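Workshop notebook, Multinura Center for Book Arts
June, entry opened 9:15 a.m.

Second printing of the McIver chapbook began this morning. The edition is set at 60 copies on the heavier cream stock, with 50 for subscribers and the remainder held for the reading room. Make-ready took longer than planned, as page 12 printed faint along the outer margin. Packing was added under the tympan and the impression is now even.

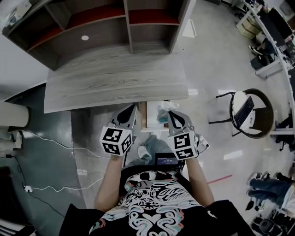 Nour Aoun asked whether the colophon should still name the first printing, given that two poems were revised. The wording will be settled with the author before the last sheet goes to press.

Binding remains a three-hole pamphlet stitch. Linen thread is low - one spool is left - and an order has been placed with Plundetti. Covers are to be scored before folding; the unscored trial cracked at the spine.

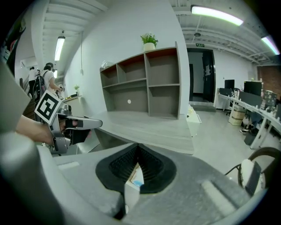 Jean Kerr
Proofs of the title page were read at 2 p.m. and one correction was made: the comma after the subtitle is removed. Type for the first signature may be distributed. The second signature stays standing until the colophon is approved.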